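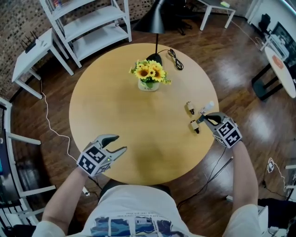

Getting school uniform through to the summer holidays

My two go through school clothes like nobody's business, and by spring the jumpers are grey at the cuffs and every pair of trousers has gone at the knee. I can't bring myself to buy new ones with a term and a bit left, so I've got rather good at keeping the old ones going. These are the things I do, in no special order.

Read the uniform list before you mend anything

I once spent a whole evening putting lovely star-shaped patches on a pair of trousers, and they came home with a note in the bag. Plain repairs only! Our school wants patches in the same colour as the cloth and no visible logos, so now I patch from the inside and darn over the hole in matching thread. If your list is vague, ring the office and ask. Ours were very nice about it.

Knees

Iron-on patches go on the wrong side, with the hole pulled as nearly closed as you can get it. Cut the corners round or they'll lift in the wash. I use the Kokport ones from the market, which are thin enough that the knee still bends, and I run a line of stitching round the edge as well (iron-on glue on its own lasts about 2 weeks in our house). Do both knees while the iron's hot, even if only one has gone.

White shirts and polo shirts

Collars first. Rub a bit of washing-up liquid into the dirty line with an old toothbrush and leave it for the length of a cup of tea before it goes in the machine. Biro wants surgical spirit, dabbed on with a clean rag underneath to catch the ink – keep moving the rag or you'll just print the stain back on. Felt tip I've mostly given up on.

Don't use bleach on anything with elastane in it. It goes yellow, and then it's pyjamas.

Jumpers and cardigans

Inside out, cool wash, and the spin turned down to 800. I dry them flat over the bath on a rack. Bobbles come off with a disposable razor if you stretch the sleeve over a rolling pin and go very gently, but I treated myself to a little Roltix shaver last year and it's much less nerve-wracking.

Cuffs that have gone wavy can be pulled in with shirring elastic. Thread a big needle and go round three times on the inside, not too tight.

Hems

Buy trousers long and take them up by hand, with big loose stitches you can rip out in a minute when they shoot up over half-term. When you let a hem down there's always that pale line left behind. White vinegar and a damp cloth under the iron gets rid of most of it, and a wax crayon in the right shade deals with the rest, if you're fussy.

Skirts are harder if your school measures them. Ours has to touch the knee, and I've added a strip of the same fabric at the waistband, where the jumper hides it.

Name labels

Sew them in the side seam instead of the neck. They don't scratch, and they survive being handed down. I order mine from Drokar, 70 to a roll, and put one in each glove too. For shoes, write under the insole in permanent pen.

Ties

Never wash the whole tie. Sponge the gravy off with warm water and hang it over a door. If the elastic's gone on a ready-made one, knicker elastic is exactly the right width and costs 95p a pack. 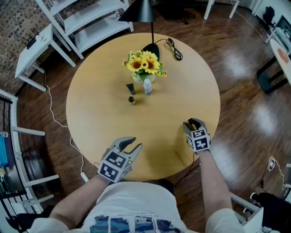
Fatima Ogbonna: I'd add one for blazers. When the pocket corner rips (and it will, they hang off it) put a scrap of interfacing behind before you stitch, otherwise it tears again just below. Also, does the vinegar trick work on black? I tried it on grey trousers and it was fine but I'm scared to risk the black ones.

It does on mine, Fatima, but try it inside the hem first and weaken it with the same amount of water. The interfacing is a very good idea and I'm off to do our blazer now.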